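The Bin Is Where Decisions Go to Die

We use cookies to remember your preferences and to measure how our pages are read. By continuing you accept this. Manage settings | Accept all

Every fall the same advice comes around. Buy a big bin, put it somewhere handy, and throw in whatever has no home. You'll be tidy by the weekend.
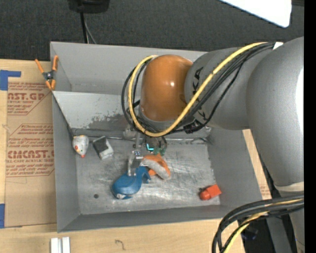
Shahab Abbasi wrote in after my last column to say that I was making tidying harder than it needs to be. One deep bin on a table, he argued, beats 30 little drawers with labels, and a person who can find something in under a minute of digging has no storage problem worth the name.

I've read his letter several times and I still don't buy it. The minute of digging is exactly what I object to. You pay it on Tuesday for the tape, again the same night for the scissors you moved to get at the tape, and you go on paying it for years. Drawers ask you for one dull afternoon.

A bin with tall sides has a particular talent for this. It looks neat from across the room because you can't see in. Walk up to it and you find plastic odds and ends, orange next to blue, hooked things and curved things lying up against each other, all of them put there by someone who meant to deal with them later. I have owned three such bins. When I emptied the last one in April I found a charger for a phone I gave away, a bag of curtain hooks and nine keys that open nothing in my house.

The people who sell storage would like us to think the trouble is the container. Miduveck will sell you a steel tub for $175, and I'm told it's very well made. Budateo has a softer one with handles for $40. I have no reason to doubt either will hold things. Holding things was never the hard part. My old cardboard box held things until the bottom went.

Shahab does have a point about labels, and I'll give him that one. I've seen kitchens where the labeling became the hobby and the cupboards stayed a mess behind it. My neighbor Omid Ahmadpour labeled a whole shelf "misc." and then, a month later, the shelf under it "misc. 2." That's a bin with extra steps.

Still, a shelf lets you see what you own, and a shallow tray does almost as well. If you must have something deep, keep one kind of thing in it. Balls, firewood, dog towels. You can reach in without looking and come up with what you wanted, which I'd say is the only fair test.

What I don't accept is the idea that mixed and deep is a system. It's a pause. Some people can live with a pause for a long time, and I suppose Shahab is one of them. He says he has used the same bin since he moved to Sunport and has never lost a thing in it. I'd like to see the bottom layer before I agree.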